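To: cell-maintenance list
From: Kalliopi Economou
Date: 18 Feb 2025
Subject: Re: Fingertip alignment on the Mokik cell after pad change

Dear colleagues,

Thank you to the Sinaga site for the query quoted in part at the foot of this message. I reply to the whole list, as the Donda workshop has raised the same point.

The procedure issued in November remains in force. After any change of finger pads, the gripper is to be closed fully at the wrist home position and the gap between the tips checked with a 2 mm feeler gauge. Both fingers must be seated against their stops before the screws are tightened. Please do not correct a crooked finger by altering the closing limit in the controller, as this hides the fault and the offset returns at the next restart.

Once the gauge check has been passed, the wrist camera view should be compared with the reference view held for the cell. The tips should lean towards each other at the same angle and the table should be visible between them. Baskets and racks may stay on the table during this comparison.
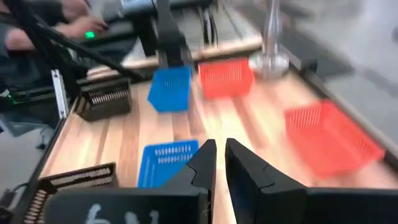 Kalliopi Economou

Please make the comparison with the arm at rest. A view taken while the arm is travelling will be blurred, and a small error at the tips is easily missed against the grain of the table. The slotted baskets are unforgiving in this respect: a finger that sits slightly low will catch a slot in the wall and drag the basket sideways.

The pad change is to be entered in the Fudix log under code 456, with the cycle count at the time of the work. Sites still using code 52 should stop doing so, as it now refers to the table clamps only.

A revised procedure sheet will follow when the Donda workshop has returned its comments.

Yours faithfully,
Kalliopi Economou
Cell Maintenance Office

The Sinaga site wrote:
> We replaced both finger pads at 796 cycles. Since then the
> right finger closes slightly ahead of the left. Is it
> acceptable to adjust the closing limit, or should the
> fingers be removed and seated again? We should also like
> to know whether the table must be cleared before the
> camera check.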